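Reference > Household Crafts > Metalwork > Tinning

Browse Topics Index Glossary Contact

August | By the Stillbridge reference desk

Tinning is the old and rather patient craft of covering iron or steel with a thin skin of tin, so that rust has a harder time getting started. In Stillbridge, a river town of 2,197 people, it was once as ordinary a trade as baking.
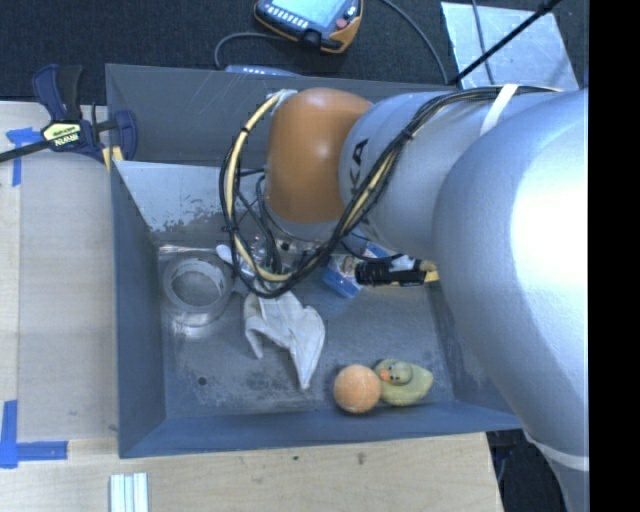
Tin melts at a fairly low heat, and a small shop could manage with one good pot and plenty of rags (the wiping, everyone agreed, was the hard part!). The Trindade works kept 8 pots going and sold milk pails up and down the valley for 30 years.

See also: Galvanizing; Solder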